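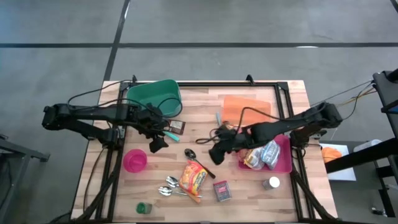

Helleo talk, 11 min. Start w/ the fault, skip bio.

Snack sorting run, Fesbridge cell. Left arm lost torque on lift, no alarm. Dropped 3 packs out of 55 before we hit stop.

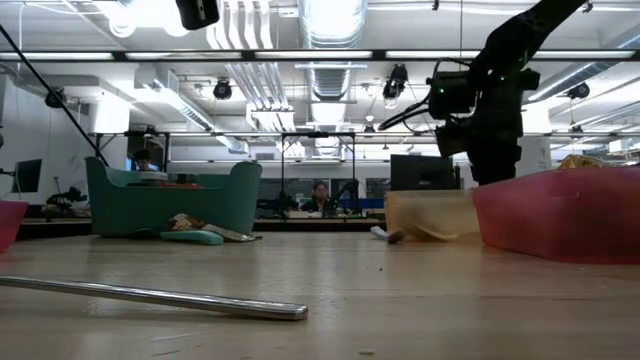

Root cause: wrist cable. Connector backs out at full reach, one loose pin. Camera stayed up the whole time, green light on the unit same as here, so status looked fine. Dont trust the light. PAUSE
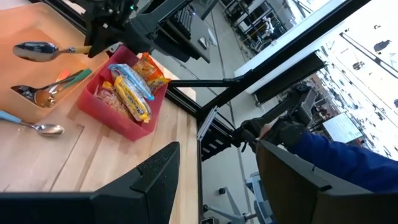
Whiteley asked why the watchdog didnt trip. Fair. It only checked heartbeat, never current.

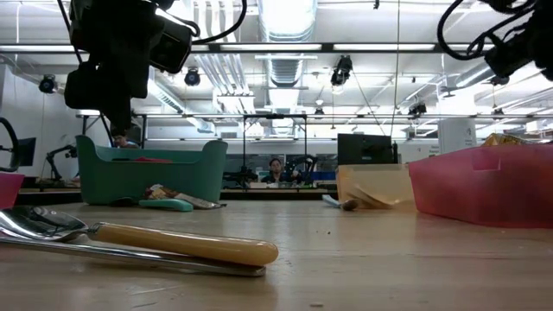
Plakance Robotics

Fix: strain relief, current check evry cycle, e-stop in reach of whoever's at the table. Retest in December. Questions, then demo if time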